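**Ticket 427 – Granon hand gripper vs. the Hinard one, pads not closing evenly**

Okay, picking this back up, April 29, 2019. I swapped the Hinard controller for the Manninen box and the left finger still lags the right on close. So it's not the controller! I also ran both grippers at 900 counts of travel (Dinesh Pathirana's number, not mine) and the Hinard closed fine – only the Granon drifts. Backed off the pivot screws a quarter turn and it got better, then worse again after 4 cycles. Skudlow is sending 2 new bushings. Leaving this open till they show up.
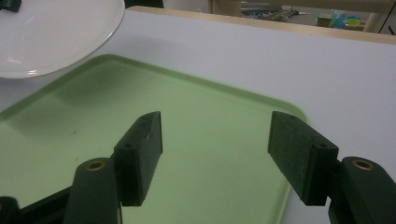 Can I keep using the Granon while we wait for the bushings?

Light pick tests are fine, but leave it out of the comparison runs until the new ones are in.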